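Drevinham Parish Relief Fund

The Drevinham Parish Relief Fund is a church charity that supports families who stayed in, or came back to, towns damaged by war. It grew out of a winter appeal held in February 2000, when the parish of Drevinham filled two trucks with blankets and school supplies - a remarkable effort for such a small congregation!

The fund is best known for its twinning plan, under which each group of households at home writes to and supports a family abroad for a full school year. The plan began with four families and now reaches 550, many of them with young children. Letters go both ways, and a wonderful selection of them was printed in the parish magazine, Piva.
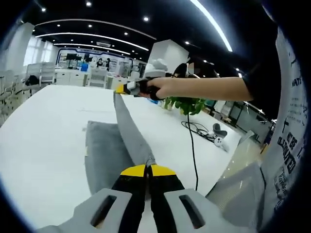

A long strip of gray fabric held at both ends over a white table.

Elínborg Oddsson, a retired schoolteacher, became director on Mar 14, 2018. Under her lively leadership the fund opened the Vídalín House, a study center with a library, a warm kitchen and evening classes in reading, math and sewing. The sewing class has become a favorite with mothers and grandmothers alike, and its altar cloths are now used in several neighboring churches.

Money comes mostly from Sunday collections and the Dirham, a yearly coin drive named after the foreign coin that a child dropped into the first collection box. That very coin is still kept in the parish office - and visitors are welcome to ask for a look at it.

See also: Parish twinning, Church relief work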